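Bromley council backs small hydro grant

The council approved a grant program for small hydropower projects, setting aside $16 million over 2 years. The measure passed 43 votes to 16. 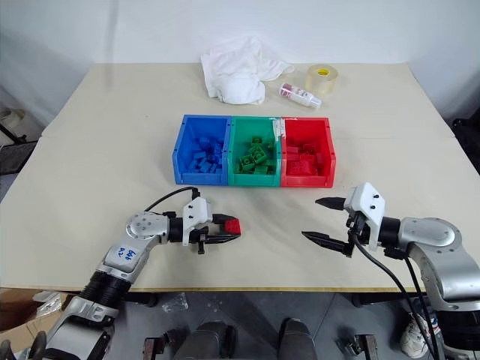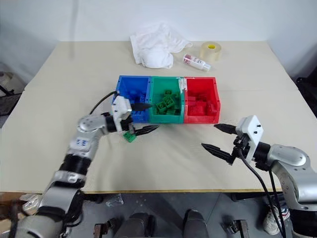
BROMLEY, 17/12/2020 — Under the program, owners of older dams can apply for help replacing turbines. The Jilard plant, which has been offline since October, is expected to apply first. Its operator, Nautiyal Power, put the repair cost at $2 million.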